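Bench notebook -- backdrop and dark table, February

Gevell job, small items on black. Cloth up, table in, first proper go at it. MR = Manaia Rutherford where it says so.
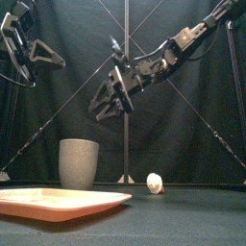 Cloth

Black, hung behind the table. Still falling in folds, creases show. Steamed it for ages at 100 and it's better than it was but not flat. MR says leave the folds, they're soft enough and they go away once the lights come down. Not convinced. Will try weighting the hem tomorow.

Henier want 4,000 for a made-up one with eyelets. No.

Table and supports

Dark top is good, no glare to speak of. Wipe with the dry cloth only, the spray leaves smears that take twice as long to get off.

Thin upright pole in the middle, standing on its little flared foot. Checked it with the short level, fine. Crossed cables behind -- did both up by hand, a quarter turn at a time, swap sides, repeat. Don't do one all the way first, it pulls the whole lot over (me, last week).

Fabric must hang clear of the cables. If it touches you get a ridge right down the back.

Lights

Right hand side too dark, the post over there nearly dissapears. Fine for the cloth, bad for anyone walking round it. White tape on the floor end.

Tried the Javari lamp low, then high. High is better. Low picks out every crease.

To do

- hem weights, ask MR where the old curtain ones went
- lint roller!! two if poss
- tape for the post
- order no. 692 still not arrived, chase Wihongi
- put short level BACK in drawer

Stopped 5.40, cloth left hanging.

Recent entries
Hem weights, second try
Wihongi order 692
Drawer labels and where things live
Gevell job: packing list
Lamp heights, Javari
Room 408 key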